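### 4.2 Beobachtungen am Tag der offenen Tür

Ich gebe es zu: Vor dem Besuchstag bei Larico war ich ziemlich nervös. Renato Zúñiga und ich hatten 480 Greifvorgänge aus dem Labor in der Tasche, aber Schmuck vor Publikum ist dann doch eine andere Sache — Perlenstränge hängen durch, rutschen und liegen nie zweimal gleich. Wir hatten uns deshalb für den handgeführten Greifer mit zwei parallelen Fingern entschieden und ließen die Gäste selbst ran. Abb. 3 zeigt einen Griff an einem Strang aus Tigerauge, die übrigen Stücke liegen auf hellblauem Tuch.
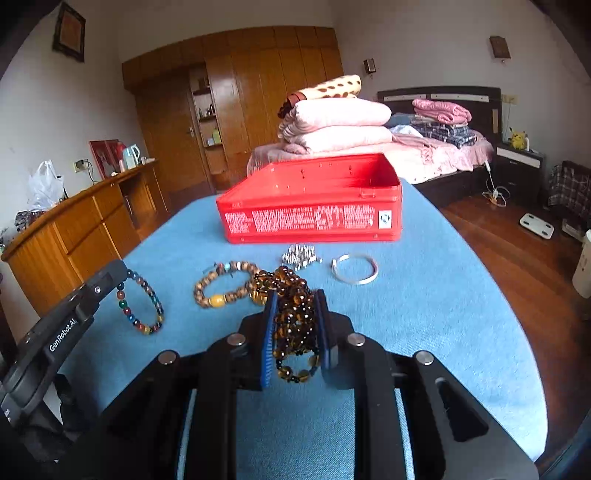
**Abb. 3:** Handgeführter Greifer mit geriffelten blauen Fingerauflagen, geschlossen um einen Perlenstrang.

Am meisten gelernt habe ich von Nélida Rivadeneira, die als Goldschmiedin gekommen war und den Greifer fast eine Stunde nicht mehr hergab (wir haben sie gern gelassen!). Sie fasste die Stränge immer ein Stück neben dem Ende und wartete, bis nichts mehr pendelte. In unserem Protokoll stand davon kein Wort, und so haben wir die Anleitung noch am selben Abend umgeschrieben. Bei dünnen Reifen half der Trick übrigens wenig, da muss man schräg ran — dazu mehr in Abschnitt 4.3.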